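**Mayo, casi medianoche**

Hoy sí que tengo que escribir, aunque me caiga de sueño. Sesión informativa en el ayuntamiento de Tomlow sobre el alojamiento de estudiantes para el curso que viene, y yo que pensaba que iba a durar una hora... ¡Salí a las diez y cuarto, sin cenar!

El asunto es el de siempre: faltan camas. La concejala leyó la cifra muy despacio, 1.566 solicitudes de plaza, y en la sala se hizo un silencio rarísimo, de los que dan ganas de toser. La residencia de Adavwood tiene 300 habitaciones y la van a abrir por fin en septiembre (eso dicen, también lo dijeron el año pasado y yo me lo creí como una boba). El resto, pues a buscarse la vida entre pisos compartidos y cuartos que dan a un patio de luces.

Iolo Gwynne se levantó en cuanto abrieron el turno de palabra y preguntó quién iba a controlar los alquileres. Le contestaron que se estaba estudiando. Volvió a preguntar lo mismo, con otras palabras, y le volvieron a contestar que se estaba estudiando. Me dio la risa floja y tuve que mirar al suelo. 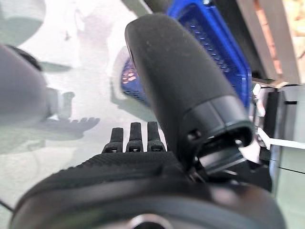

## Lo del autobús

Aquí es donde se lió de verdad. Resulta que la línea que sube a Adavwood pasa cada dos horas por la tarde, ¡cada dos!, y quieren meter allí arriba a toda esa gente. Wyn Bellis llevaba los horarios impresos y los fue leyendo uno por uno, con esa voz suya de locutor de radio antigua, y el técnico de transportes apuntaba como si fuera la primera vez que los veía.

Al final prometieron un refuerzo por la mañana y otro por la noche, a partir de octubre. Yo pregunté qué pasaba con septiembre. Me temblaba un poco la voz, odio hablar con micrófono, pero lo pregunté. Me dijeron que tomaban nota.

A la salida nos fuimos Wyn, Iolo y yo a Đinh, que todavía tenía la cocina abierta, y me pedí una sopa que me supo a gloria. Wyn quiere que mandemos una carta firmada por los vecinos antes de que acabe el mes. Iolo dice que mejor presentarse en el pleno y dar la lata en persona. Yo creo que las dos cosas, aunque ya me veo pasando la carta a limpio yo sola un domingo cualquiera, que me conozco.
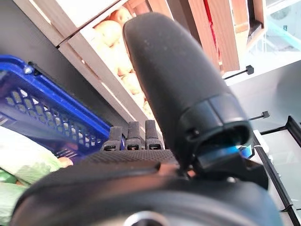
*La mano negra, con la lucecita azul.*

Cosas para mañana: llamar a mi hermana, que busca cuarto para la niña y no sabe nada de esto; comprar sobres; devolverle a Iolo el paraguas. Y mirar en Skivum si han colgado ya el acta, que la última tardó una eternidad y venía con mi apellido mal escrito.

Me voy a la cama, que se me cierran los ojos.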